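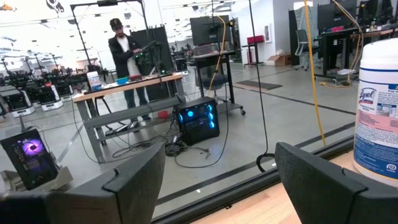

Photo: Kistell Workshop Notes

How to Care for a Butcher-Block Worktable (and Bring a Tired One Back)

April 21, 2021

A wooden worktable is one of those things you stop noticing after a while, right up until the morning you set your coffee down and see that the finish has gone chalky and there's a gray ring where somebody's plant used to sit. We've all been there! The good news is that a butcher-block top is about as forgiving as furniture gets, and you can do nearly everything on this page with a free afternoon, a few rags and a bit of patience.

I'm writing with shared tables in mind, the kind that get leaned on, spilled on and wiped down all day long. If yours is a kitchen counter you cut food on, stick to food-safe mineral oil and skip the hardwax part.

Step 1. Clear it and clean it

Take everything off the top, and I do mean everything, down to the pencil cup. A few small plastic baskets are a big help at this stage, and they're worth keeping afterward so that loose odds and ends have a home and don't get dragged across your nice new finish.

Wash the wood with a soft cloth, warm water and a small squirt of dish soap. Wring the cloth out well. Go with the grain, then wipe again with plain water and dry it right away with a towel. Disinfecting wipes are handy for a quick cleanup, but they can dull an oiled surface over time, so follow up with a damp cloth and then a dry one.

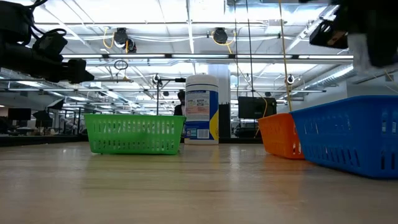 Step 2. Sand lightly

Let the table dry overnight before you touch it with sandpaper. Start with 120 grit if there are stains or rough spots, and finish with 180. Long, even strokes, always along the grain. Don't lean on one stubborn mark or you'll end up with a dip - I have a lovely one near the corner of my own table, and it catches crumbs to this day.

Vacuum up the dust, then wipe with a barely damp rag.

Step 3. Oil or hardwax

I used plain mineral oil for years and still like it. For a busy table, though, I've moved over to the Mondent hardwax oil, which takes longer to cure but needs redoing less often. Spread a thin coat with a lint-free cloth, wait as long as the can tells you to, and buff off whatever hasn't soaked in. Thin is the word to remember. My first try was so thick that it stayed tacky for most of February.

Do the edges and the end grain too, and give the end grain a second helping while you're there.

One serious note: rags soaked in some of these oils can catch fire by themselves. Lay them flat outdoors to dry, or drop them in a metal can of water with a lid.

Step 4. Keep it up

Wipe up spills when you see them, and re-oil when water stops beading on the surface.
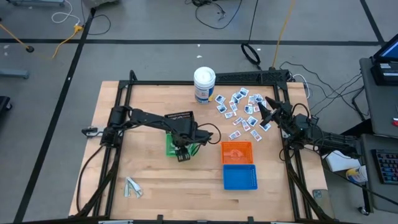

Light-colored butcher block on a concrete floor.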